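Buscar en el archivo... Escriba y pulse Intro

El tráiler cuenta demasiado

Ainhoa Valcárcel — 20 de agosto de 2022

El segundo tráiler de «Ernel» contiene 59 planos. De ellos, 30 pertenecen al último tercio de la película, incluido el que resuelve la identidad del heredero. Hice el recuento después del estreno, con el montaje en una ventana y el tráiler en otra.

«Ernel» es un thriller de época ambientado en 1872, en una fábrica de relojes. Su guion administra la información con rigor: el espectador sabe siempre un poco menos que el perito interpretado por Lieven Verbeke. Esa diferencia sostiene el suspense durante dos actos. La campaña de Clorance, la distribuidora, la elimina en dos minutos.
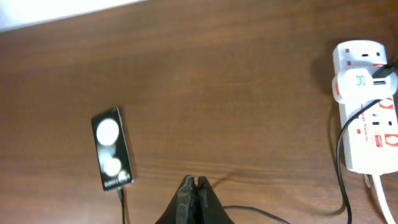
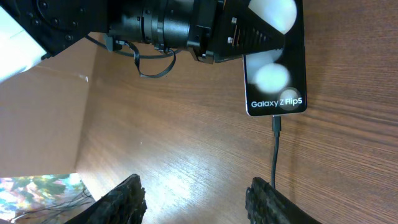
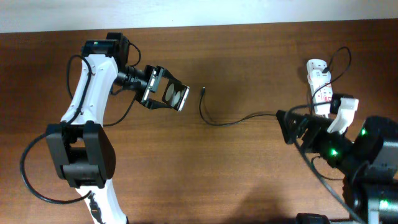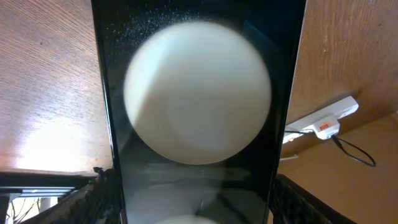
Sobre la mesa, el teléfono boca abajo (primera imagen).

El argumento comercial es conocido: quien sabe lo que va a ver compra la entrada con menos dudas. Puede ser cierto para una secuela. En un relato de intriga, el tráiler consume el producto que anuncia. «Bininent», estrenada en febrero, se promocionó con una sola escena del primer acto, sin cortes, y el género quedaba perfectamente identificado.

Propongo un criterio verificable — ningún plano posterior a la mitad del metraje — y que la productora lo fije por contrato antes de ceder el material. El montador del tráiler conservaría margen suficiente en ritmo, música y rótulos.

Comentarios (3)

dogbe_fan: En «Dogbe» pasó lo mismo, el cartel ya enseñaba al culpable.

Marta R.: Yo dejé de ver tráilers hace años. Entro a la sala sin saber ni la duración.

sesiongolfa: ¿El recuento incluye los fundidos a negro?

Contacto | © 2022 Todos los derechos reservados | Volver arriba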